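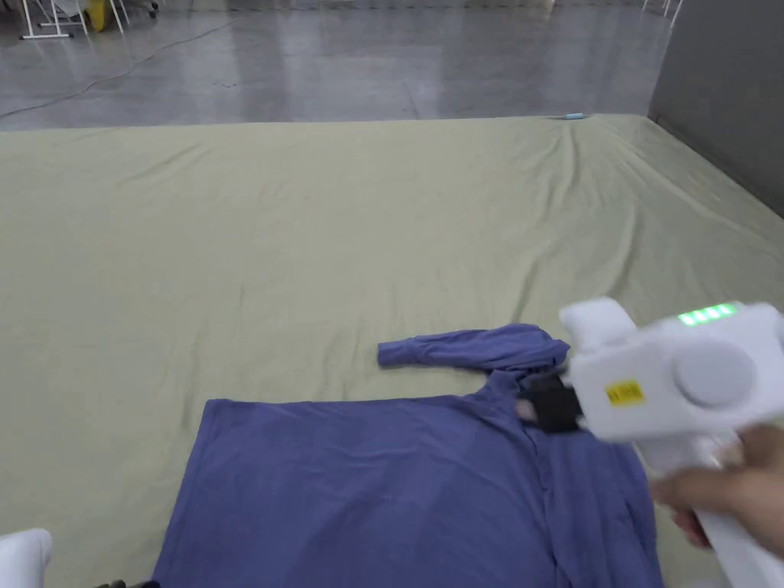 *Item 14: shirt on the green sheet.*

**Short-stay rental inspection, Hulova house, upper unit**
6 April 2026

Scoring is Pass, Fix, or Fail. "Fix" means before the next guest checks in. "Fail" means before anyone sleeps there at all. Comments are mine and the owners are free to dislike them.

## Entry and stairs

- [x] **1. House number visible from the street.** Pass. You can read it from across the road, even with the hedge doing its best.
- [ ] **2. Handrail secure.** Fix. The bottom bracket moves. In March I was told it "only moves a little," and it has kept its word.
- [x] **3. Stair treads.** Pass. New grip strips on all of them, two a bit crooked.
- [ ] **4. Stair light, both switches.** Fix. The top switch works. The bottom switch runs the porch fan, a surprise to me and probably to whoever wired it.
- [x] **5. Door opens from inside without a key.** Pass.

## Alarms and exits

- [x] **6. Smoke alarms, one per sleeping room plus hall.** Pass. All tested with the button. The hall one is very good at its job and my left ear would like that noted.
- [ ] **7. Carbon monoxide alarm.** Fail. It is in a kitchen drawer, with its battery next to it, under the takeout menus. Mount it and put the battery in.
- [ ] **8. Fire extinguisher.** Fix. Present and charged, but hung behind the pantry door where a guest would need a treasure map. Move it to the wall by the kitchen entry.
- [x] **9. Escape window opens fully.** Pass. Stiff for the first inch.
- [ ] **10. Exit plan posted.** Fix. The plan on the wall is for the lower unit. It shows a back door that upstairs guests could only use by falling.

## Sleeping room

- [x] **11. Bed frame and slats.** Pass. I sat on every corner. One creak.
- [x] **12. Outlets near the bed.** Pass.
- [ ] **13. Space heater.** Fix. The Baten heater tips over and keeps running. The label says it shuts off. Replace it, and please don't pass it down to the lower unit like last year's.
- [ ] **14. Bedding and soft goods clear of heat.** Fix. Keep fabric three feet from the heater on every side, and that includes any side a sheet can hang down on. I'll want to see the gap on the return visit.

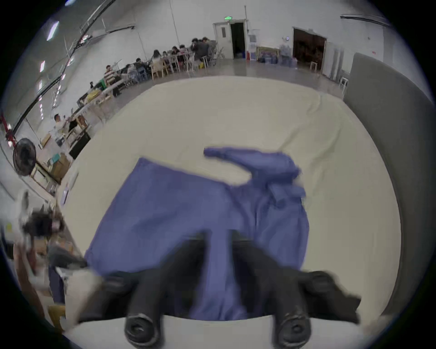 The same three feet applies to curtains, robes, and the basket of extra blankets, which was close enough to the heater to be on first-name terms with it. Write the distance on the room card. Guests do read the card, mostly looking for the Wi-Fi password, so put it next to that.

## Bathroom and water

- [ ] **15. Hot water temperature.** Fix. Too hot at the sink. Turn the heater down and retest after a day.
- [x] **16. GFCI outlet trips and resets.** Pass.
- [ ] **17. Tub mat.** Fix. There is one. It is on the balcony, drying since what looks like the last administration.

## Balcony

- [x] **18. Railing height and gaps.** Pass.
- [ ] **19. Load sign.** Fix. The sign says 900 pounds and the permit says 500. Go with the permit and take down the optimistic one.

Retest fee is $200 and covers every open item in one trip. Item 7 can't wait for the trip. Send a photo of the alarm on the wall by tonight.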